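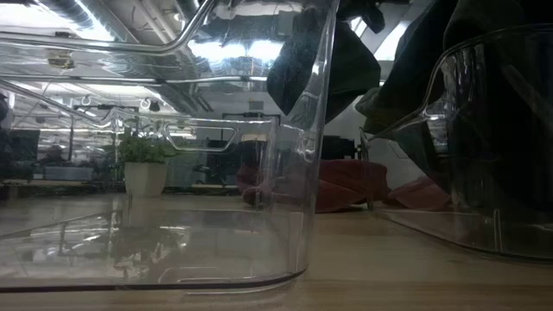

May, after supper

Started on the craft closet at last. I had been putting it off since we moved from Etley, and the cardboard boxes in there have gone soft at the corners. One of them split down the side last month and let out a whole bag of buttons, which I am still finding.

Bought the clear bins this time. The old gray tubs had lids that fit fine, but I never once knew what was in them without opening all of them. With these I can see the yarn from across the room. They have a handle cutout in the side with rounded corners, easier on the fingers than the wire handles on the baskets. The plastic shows every fingerprint. I wiped one down with a damp cloth and then with a dry one and there were still streaks when I held it up to the window. Good enough for a closet.

Denise Tindall came by at 10 with her label maker and stayed until lunch. She thinks everything should go by project. I think it should go by material, wool with wool and cotton with cotton, and the half-finished things in a bin of their own. We did it my way for the wool and left the rest. She did print me a label that says FELT, and it is a good label.

Sorting took longer than the packing. I found the green cardigan I started for Clodagh's oldest, who must be too big for it now. One sleeve and most of the back. I thought about pulling it out for the yarn and couldn't decide, so it went into the unfinished bin with the needles still in. Also found the quilt squares from Brevcombe. I counted them, to know whether there is enough for a single bed, and there are 47. The pattern wants 54. I have some of the blue left, but not the brown check, and the shop there closed. Rekha may have a scrap. I'll call her tomorrow.

Things to get rid of:

- the knitting magazines, except the two with the sock patterns
- dried-up fabric paint
- the broken hoop
- all the zippers shorter than my hand

The magazines are in the hall by the front door – if they are still there by the weekend I will be cross with myself.

Had a cheese sandwich standing up. Denise had soup. She told me Ailbhe Cullinane is giving up the Stitard class after the summer and they want someone to take the beginners. I said I'd think about it. I don't mind teaching people to cast on, but it is a long drive in the dark once the fall comes, and I would have to be pleasant for two hours.

Afternoon was mostly moving things from the floor to the table and back. My knees are sore. Measured the closet shelf again and the bins will go in side by side if I turn them with the short end facing out. The handles end up at the front that way, so that's how they will go. The top shelf is too high for anything heavy. Felt and ribbon up there, wool at the bottom.

Still to do: thread, the tin of hooks, and whatever is in the bag behind the vacuum. I looked in it and closed it again.

Rain from four o'clock on. Grethe's letter came, three pages, mostly about the dog. Will answer it after the closet is finished. Bed early.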